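Jornska Relay

The Jornska Relay is a long-distance open-water swimming race held each April on Lake Hikach. It is contested by club teams of seven swimmers, each of whom covers one leg of 2570 metres. The race is organised by the Jornska Swimming Club.

Format

The first swimmers start together from the town jetty. Changeovers take place in the water beside an anchored raft, and the incoming swimmer must touch the hand of the next before leaving the course. Wetsuits are allowed in all legs. A team that misses a marker buoy is given a time penalty, and a second miss leads to disqualification.

History

The relay began as a contest between two local clubs, Jornska and Kunduletti, and was opened to visiting teams a few years later. The entry limit was later raised to 56 teams. A team from Bragança was the first from abroad to win. Coralie McPhee swam the last leg for Kunduletti in three winning teams and later became race referee. One edition was stopped after the fourth leg on account of fog, and no result was recorded.

Junior race

A shorter race for under-14s is held on the day before the main event, with a limit of 35 swimmers. 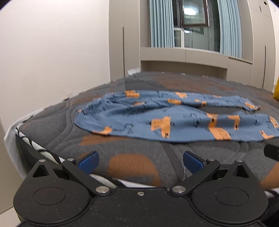
Junior swimmers from visiting clubs may stay overnight with host families in Jornska. Clubs are asked to send bedding and to put a name in every item of clothing. A blue child's garment left crumpled on a mattress, as on this one with the dark grey quilted cover and orange and brown patches, is hard to return without a label. Unclaimed items are kept at the clubhouse until the end of the season.

Related articles
Kunduletti Swimming Club
Lake Hikach
Open-water relay rules

Last updated: October 27, 2024

Contact | Copyright | Back to top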